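The man who won't throw out your old desktop

I got to the shop on a Friday a little before nine, and the owner was already elbow-deep in somebody's accounting computer. He waved at me with a screwdriver and told me to move a box of keyboards off the chair. So I did, and then I had to move a second box of keyboards off the other chair, because that was the one that didn't wobble.

He asked me to leave his name out of this. He's not hiding from anyone, he just gets enough phone calls. His shop, Greslow Computer Repair, sits between a dry cleaner and the back entrance of Bermúdez Bakery, so by ten in the morning the whole place smells like toast. He has been there 13 years. Before that he fixed copiers for a company called Turnon, and he still talks about paper jams the way other people talk about an ex.

What I wanted to know was pretty simple. My family has an old tower in the hall closet and so, I'm guessing, does yours. Is there any point in keeping these things? Can a regular person open one up and do something useful with it?

"Yes and yes," he said. "Next question."

I got a longer answer after coffee.

"People bring me a desktop and they've already said goodbye to it," he told me. "They say it's slow, it's loud, the kid won't use it. I open it up and half the time I'm looking at a perfectly good machine with a tired drive and a sweater's worth of cat hair in the fan."

He keeps a notebook, a real paper one with a rubber band around it, where he writes down every tower that comes through the door. Last year the total was 239. He turned the pages for me pretty fast, but I caught "smells like soup" next to one of them and "wasp nest, small" next to another. I asked about the wasps. They were dead, he said, and they were very neat.

The usual job goes like this. He takes the machine in, plugs it into a spare monitor, and listens. He's big on listening. Then he shuts it down, pulls the cord out of the wall, presses the power button once more with the cord out, and lays the tower on its side.

"Always on its side," he said. "I see people try to do it standing up, with a flashlight in their teeth. You drop one screw and it's gone to live behind the power supply forever. Lay it down! Take the panel off and look straight down into it, like a drawer."

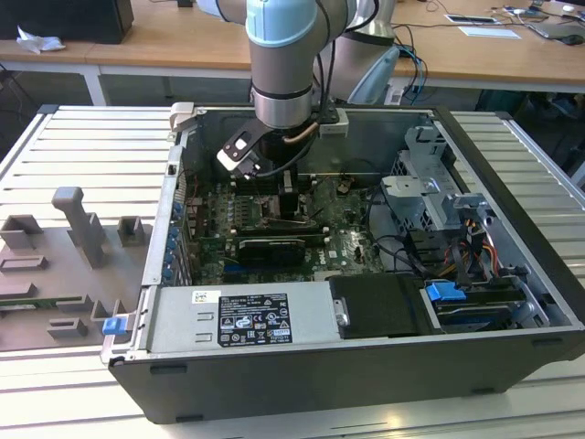
The older office towers are his favorites, and he gets a little misty about them. A big part of it is the colored latches. On a case like this Dell, with its blue latch down at the corner and another blue one at the hard drive bay, the color gives you a decent idea of where your fingers should be going. "Somebody sat down and thought about the poor guy who has to fix this thing," he said. "You look for the blue. I've had customers in here who'd never seen the inside of a computer, and I say, find me something blue, and they go right to it." He says that's half of teaching anyone anything, giving them one color to look for.

I asked him to explain the insides to me as if I were a customer, and he seemed delighted, and also like he'd been waiting all week for someone to ask.

"The motherboard's your kitchen counter," he said. "Everything gets put down on it. The processor's the cook. Memory is how much counter you've got free, and the hard drive is the pantry. If the pantry's down two flights of stairs, dinner's late. That's your old computer. The cook is fine! The cook is just walking up and down the stairs all day."

So most of the time he swaps the drive. An old spinning one comes out and a solid state one goes in, and if there's room for more memory he'll usually suggest that too. He charges 50 dollars for his time on a drive swap, plus the part, and he'll copy your pictures over while he's at it.

I wondered whether anyone ever tells him that's too cheap.

"My sister," he said. "Every Thanksgiving."

He does have opinions about what people shouldn't touch. The power supply is number one. You can unplug it, you can unscrew it, you can lift the whole thing out and put in another, but you do not open the metal box itself. He said this to me three times over the course of the morning, once while I was in the bathroom. "There's stuff in there that can hold a charge after it's unplugged," he called through the door. "Write that down!" I have written it down.

Number two is the processor socket. He doesn't mind people taking out a graphics card or a stick of memory, which he calls "the friendly parts." But the little lever that holds the processor in place makes him nervous in anyone else's hands. He once had a man come in with a socket full of bent pins who had been trying to clean it with a toothbrush. Did he fix it?

"I found him another board," he said, and got very interested in his coffee.

Around then a woman came in to pick up a laptop and he introduced me as "the press," so we took a break while he looked for her charger. I poked around. The back wall is all shelves, and the shelves are all coffee cans. There's one for case screws, one for drive screws, one for the tiny brass standoffs that go under a motherboard, and one labeled NO IDEA. The NO IDEA can is the fullest. He buys his thermal paste and his dust filters from a supplier called Trusar, and he has saved every one of their boxes, which he flattens and uses as work mats. When a mat gets dirty he turns it over.

He also writes on them. If he's taking a machine apart that he doesn't know well, he pokes each screw into the cardboard in the same spot where it came out of the computer and draws a rough outline of the case around them. I thought this was brilliant and told him so. He said he learned it from copiers, where there are a lot more screws and they all look the same and you hate every one.

"The other thing is your phone," he said when he came back. "Take a picture before you unplug anything. You think you'll remember where the yellow and red wires went. You won't. I don't, and I do this all day."

We talked about money for a while. The worst bill he ever saw (not one of his, he wanted me to be clear on that) was for 1,529 dollars. A retired couple had been sold a new gaming computer when all they did was e-mail and crossword puzzles. They brought him the old one afterward to get the photos off it, and he had it running again before lunch. They ended up giving the new one to a grandson.

"Nice computer," he said. "The grandson's very happy. But come on."

I brought up recycling, expecting a speech, but he was pretty relaxed about it. Some machines really are done. If the board has gone, or the thing is so old it can't run anything safe on the internet, he pulls what's worth pulling and sends the rest to the county drop-off. Drives get wiped, or if they can't be wiped they get drilled. He let me drill one. It's harder than you'd think and it makes a horrible noise, and I would happily do it again.

The good parts go back on the shelf. He's got a whole row of graphics cards in antistatic bags, and a shoebox of memory sorted by type with index cards for dividers. A kid from the middle school comes by with his allowance every few weeks and buys one part at a time. "He's building something," the owner said. "I don't know what. I don't think he knows what. He's got a case and no power supply, so right now it's furniture."

Before I left I asked what I should do about the tower in my hall closet. He wanted to know how old it was, and I had no idea. He wanted to know what was wrong with it, and I didn't know that either. It went in the closet when we got a laptop, and then the vacuum went in front of it.

"So nothing's wrong with it," he said.

I said I supposed not.

"Then take the side off and vacuum around it, not in it. Use the canned air for the inside, and hold the fan still with a finger so it doesn't spin like crazy. Then plug it in and see what it does. If it beeps, count the beeps and call me."

I did it on Sunday, on the kitchen table, with a towel underneath. No wasps. There was a lot of gray fluff and one of those plastic bread bag clips, and I can't tell you how that got in there. I laid it on its side first, like he said. It came on with two beeps, and I'm waiting for him to call me back.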